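Pedido n.º 442 — Tampo de blocos de madeira: manchas em anel e zona áspera depois da limpeza
Produto: tampo Kasholm, acabado a óleo
Loja: Parkden, apoio ao cliente
Estado: resolvido
Aberto em: 4 de abril de 2022

Descrição do problema (cliente)

Bom dia. Peço ajuda com um tampo Kasholm que comprei na vossa loja. É o tampo de ripas estreitas coladas, com vários tons de madeira. Usamos na nossa sala de trabalho como mesa para separar peças pequenas, sobretudo tampas e potes de tampa redonda, que passam para duas caixas de plástico no fundo da mesa.

Há três semanas apareceram marcas em forma de anel, mais escuras que a madeira. Têm o tamanho da base dos potes. Penso que alguns potes foram pousados ainda molhados da lavagem, mas não posso garantir. Limpei com um pano e detergente de loiça, depois com vinagre diluído. As marcas ficaram mais fracas mas não saíram, e agora a madeira nessa zona está áspera ao toque. Se passo a mão no sentido contrário das ripas, sinto como pequenos pelos.

As minhas perguntas são:
1. Posso lixar só a zona das marcas, ou tenho que lixar o tampo todo?
2. Que lixa devo usar? Tenho em casa grão 400.
3. O óleo Klinhom, que veio com o tampo, ainda serve? A lata está aberta desde julho.

Desculpem se alguma palavra não é a correta, o português não é a minha primeira língua.

Resposta do apoio

Bom dia. Obrigado pelo contacto e pela descrição tão completa. Marcas em anel num tampo oleado são quase sempre de água, e a aspereza vem do levantamento da fibra depois de lavar. O vinagre não ajuda neste caso, por favor não repita.

O grão 400 é demasiado fino para tirar a marca, mas é bom para a passagem final. Comece com 180, sempre no sentido das ripas, depois 240, e acabe com 400. Pode lixar só uma zona, mas a diferença de tom costuma ver-se até o óleo novo assentar. Quanto à lata: se o óleo estiver líquido e sem película por cima, pode usar. Se tiver película, deite fora.

Pode dizer-nos se o tampo tem alguma coisa fixa por cima?

Resposta do cliente

Obrigado pela rapidez. Sim, há duas bases fixas, uma do lado esquerdo e outra do lado direito, e não as quero desmontar. As marcas estão no meio, portanto tenho acesso. As caixas tiram-se sem problema.

Abri a lata do Klinhom e tinha uma película grossa, como a do leite fervido. Deitei fora. Na loja de ferragens aqui perto só encontrei o óleo Vallon para bancadas. É compatível com o que já está na madeira?

Resposta do apoio

Pode usar o Vallon sobre o Kasholm, desde que seja a versão sem cor. Faça primeiro um teste na face de baixo do tampo e espere até ao dia seguinte. Camadas muito finas, e retire o excesso com um pano passados 15 minutos. Atenção aos panos com óleo: estenda-os abertos para secar, ao ar livre, nunca amarrotados dentro do lixo, porque podem aquecer sozinhos.

Registo do cliente

Escrevo por passos, pode ser útil para outra pessoa com o mesmo problema.

Passo 1. Tirei as caixas e todas as peças. Aspirei o tampo e passei um pano quase seco. Esperei uma noite.

Passo 2. Teste do óleo na face de baixo. No dia seguinte a cor era um pouco mais quente, mas muito parecida com a de cima. Aceitei.

Passo 3. Lixa 180 à mão, com um bloco de cortiça. As ripas mais claras perdem a marca depressa. Nas ripas castanho-avermelhadas tive mais dificuldade — a mancha confunde-se com a cor da madeira e não sabia quando parar. Molhei um dedo e passei por cima para ver a cor verdadeira, e isto ajudou.

Passo 4. Lixa 240 numa zona maior, para não ficar uma cova. Depois aspirador e pano.

Passo 5. Um pano húmido, muito leve, para levantar outra vez a fibra. Deixei secar duas horas e passei o grão 400. Aqui a aspereza desapareceu.

Passo 6. Primeira camada de Vallon. Erro meu: pus demasiado, e perto de uma das bases ficou pegajoso. Limpei com um pano seco e mais um pouco de óleo novo, esfregando com força.

Passo 7. Segunda camada no dia seguinte, desta vez fina. Deixei a mesa sem uso durante 5 dias.

Resposta do apoio

Muito bem feito. Se puder, diga-nos como está o tampo já em uso, antes de fecharmos o pedido. Interessa-nos sobretudo o meio.

Resposta do cliente

As caixas voltaram ao fundo, e no meio estão outra vez peças por separar. 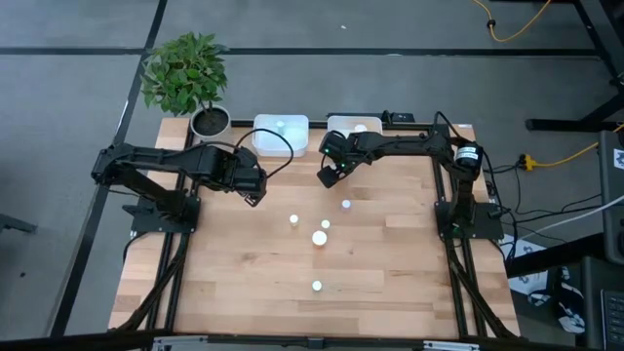 Anexo 1: tampo Kasholm em uso, com as duas caixas atrás e as peças de topo redondo no meio.

Ao toque está liso em toda a parte. Com a luz da janela ainda encontro um anel muito fraco, só quando me baixo ao nível da mesa. Para mim não é problema. Mudámos também uma regra: os potes lavados ficam primeiro sobre um pano, e só depois vão para a mesa.

Uma última pergunta. De quanto em quanto tempo devo repetir o óleo?

Resposta do apoio

Obrigado pela resposta. Com o uso que descreve, uma camada fina de seis em seis meses chega. Se deitar uma gota de água e ela entrar na madeira em vez de ficar em cima, é altura de olear, mesmo que seja mais cedo. O anel fraco pode desaparecer com a próxima camada, mas não o podemos prometer.

Para a limpeza do dia a dia use um pano bem torcido e seque logo a seguir. Fechamos o pedido como resolvido. Se a aspereza voltar, responda a esta mensagem e o pedido abre de novo com o mesmo número.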